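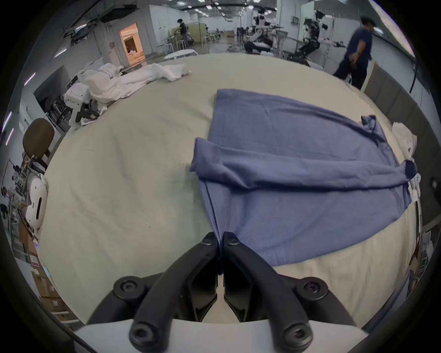

Ruddock publishes care routine for the Rultix hand-held gripper

JUMTHORPE, 26/11/2022 – Ruddock has released the maintenance routine for its Rultix hand-held gripper, a tool that spends its working life pinching laundry and collects fluff accordingly.

The routine runs to 12 steps on a single page. It replaces a manual that ran considerably longer and was mainly used to level a bench.

Operators are asked to brush lint from the finger joints after each shift, check the hex-socket screws for play, and close the fingers on a scrap of knit. If the fabric slips, the tips get cleaned before anyone touches the settings. Fingers are replaced after 2000 grips, or sooner if dropped.

"Most of the faults sent to us were sock," said Shagufta Durrani, who runs servicing at Ruddock. "We have changed the colour of the warning page. It is now very orange."

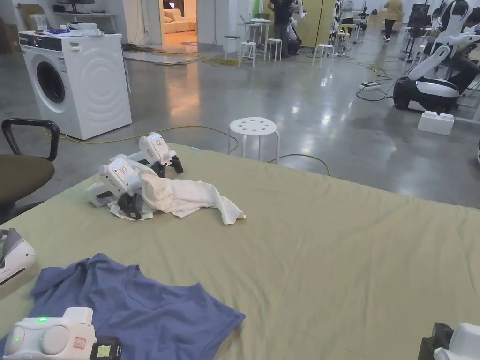 Hand-held grippers and a T-shirt on the cloth-covered table.

Thanasis Karamanlidis, who wrote the routine, recommends setting grippers down on their sides on a soft cloth between jobs. He also favours three spare screws per tool, having met the floor at Puvwood.

Copies are free from the Ruddock service desk in Jumthorpe. A revised edition is due in July.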